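Lurkach Club Bench Kit
Item no. 1216
For robotics clubs, after-school classes and competition teams

The Lurkach bench kit is a practice set for pick-and-place work. It was put together by Ayana Abera for the student teams at Clostau and is now sold to any school or club. You supply the arm and gripper. The kit supplies the objects, the task cards and the score sheets.

Tasks start easy and get harder. On the first cards students move one soft object from the table to a container. Later cards add a metal spoon with a thick handle, then a pot with thin wire handles. Shiny metal is hard for many camera setups, so leave extra class time for those cards. 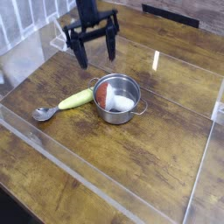 Mostafa Lamrani wrote to us that his team got the mushroom into the pot on the second day and then spent most of September on the spoon. He would like a card that has students take the mushroom back out without moving the pot – we have added one to the current set.

What you get
Pot, spoon and plush mushroom
22 task cards
2 pads of score sheets
Teacher's guide, printed

Not included: arm, gripper, table, clear side panels.

Works with any two-finger gripper that opens wider than the mushroom cap. Wash the plush by hand and let it dry fully before use.

Spare objects are sold one at a time under Nerkia Parts. Clubs entering the Ortner Cup should check the rules for their division – the score sheets follow the junior format.

Page updated 19 Oct 2026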